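Wiltlow Record Listening Society
Minutes of the monthly meeting, Thu 28 May
Upstairs room, Mustenico Coffee

Present: Gaetano Cocco (chair), Priya, Len, Marguerite, Old Dave, New Dave, Tomasz (minutes)
Apologies: Ruth (choir), Colin (no reason given, none requested)

1. Minutes of the last meeting
Approved, with one correction. Old Dave did not call the second Lombardi album "a cry for help." He called it "a cry for an editor." Tomasz regrets the error.

2. Matters arising
The left speaker has been repaired. Len reports that the fault was a loose wire, and that the man in the shop charged him for looking at it in a serious way. Marguerite asked whether this meant our February verdict on the Trondimance live record ("oddly empty") should be reopened, given that we heard half of it. Gaetano ruled that the verdict stands. Priya asked for her disagreement to be noted. It is noted.

3. Album of the month: Trondimance, the new one
Played in full, both sides, with the agreed break for coffee.

Priya opened. She thinks it is their best since the debut and that the move away from guitars has done them good. The synthesizers on side one sound warm and a little seasick, and the singer has finally stopped shouting over the choruses. She would happily own it.

Old Dave would not. He said he bought the debut the week it came out, saw the band play to 200 people in a bus garage, and does not recognize these men. Asked by New Dave whether that was a criticism of the record, he said it was a criticism of time.

Len liked the drumming. Len always likes the drumming.

Marguerite felt the middle three songs were really one song with two interruptions. There was general agreement on this, although New Dave said it was the song he liked most, so he was glad to get it again. The closing track (eleven minutes, mostly organ) divided the room. Gaetano had his eyes closed throughout and says he was concentrating.

Votes: four for, three against. The album goes on the shelf.

4. The Lombardi reissue
The box set comes with a book, a poster and a disc of demos. Len has priced it and the meeting fell quiet for a bit. Old Dave pointed out that we already own the original pressing and that the demos were left off it by people who had heard them. Priya said the remaster is supposed to be very good. Old Dave asked who supposed it.

Agreed: Priya will borrow her cousin's copy, and we will play one side of each pressing, blind, at the next meeting. Marguerite will change the records behind the screen, as she has no opinion on Lombardi and would like to keep it that way.

5. Money
Balance stands at $352. New sleeves were bought in April. The Mustenico has not raised the room charge, and Gaetano asked everyone to keep buying cake so that it doesn't occur to them.

6. The website
New Dave has finished moving the reviews to the new site. It had 1,149 visits last month, a good number of which he admits were New Dave. Old Dave's essay on B-sides is still the most read page, and he was as modest about this as could be expected.
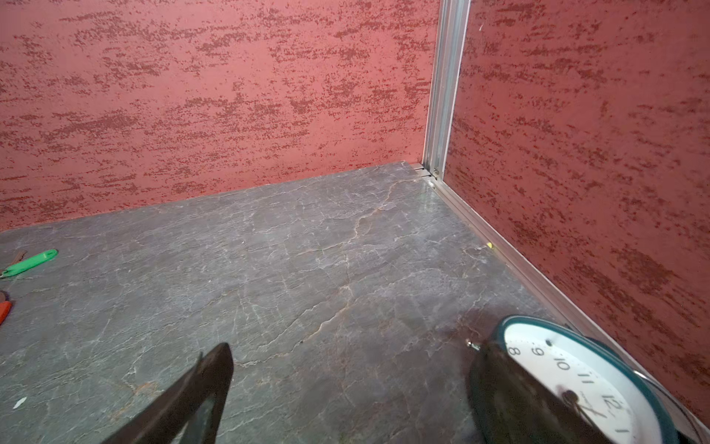

Some of the older reviews came across with their star ratings missing. Marguerite suggested leaving them like that, so that people would have to read the words. Len said people would simply go elsewhere for their stars. New Dave will put them back where he can find them, and members whose early ratings now embarrass them may not use this as a chance to revise. Priya looked at Gaetano here, presumably on the subject of the pan pipe album.

7. Any other business
Tomasz raised talking during quiet passages. Everyone agreed that it was a problem and that someone else was doing it.

Old Dave proposed an evening of records under half an hour long. Carried without a vote, to be fitted in before the fall.

Marguerite's motion on humming was held over again.

8. Next meeting
Same room, usual time. Album of the month is Len's choice, and he would say only that it has two drummers.

Actions
Priya: Lombardi box set from cousin
New Dave: star ratings
Len: spare stylus, and a receipt this time
Tomasz: quote Old Dave accurately

Meeting closed at 9:40, when the staff began putting chairs on tables.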